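How I Give My Robot Vacuum a Proper Cleaning

I ran mine for over 70 days without doing more than emptying the bin, and then I wondered why the rug still looked sad. If yours is leaving a trail of crumbs behind it, try this before you start shopping for a new one!

You'll need a dry microfiber cloth, a soft old toothbrush, small scissors and a little bowl for screws. Budget half an hour the first time.

Switch it off completely first, with the actual power switch, and take it off the dock. Then clear a table. I used to do this on the floor and my back hated me for it – a table is so much nicer, and a pale one shows up every tiny screw you drop.

Start with the top while it's right side up. Wipe the shell, then go around the raised cap with a barely damp corner of the cloth. Dust loves to pack in at the bottom of that cap (I get it out with the toothbrush). No spray cleaner, please, just water. 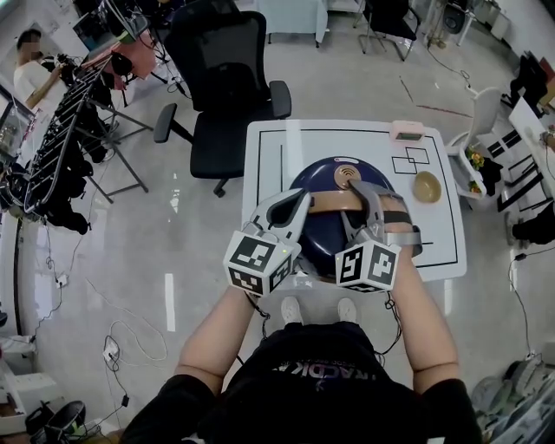 The navy vacuum up on the table, small bowl beside it.

Now turn it over onto a folded towel so the cap doesn't take the weight. Pop out the main brush, snip the hair along its length and pull it away in strips. Check both ends, too. Mine had a felted little donut of hair at one end that I'd missed for months, yuck.

The side brush usually has one screw. Take it off, clean under it, and if the bristles are bent, dip them in hot water for a few seconds and they straighten right out. Loubna Nasr left me that tip in the comments last October and I've used it ever since.

Tap the filter out over the trash. Only rinse it if your manual says it's washable, and then let it dry a full day before it goes back in.

Last, wipe the wheels, the charging contacts and the little drop sensors underneath with the dry part of the cloth. Put everything back, switch it on and send it around one room while you're home to listen. A rattle usually means the main brush isn't clicked in all the way.

I do the brushes every 3 weeks now, and the filter whenever I remember.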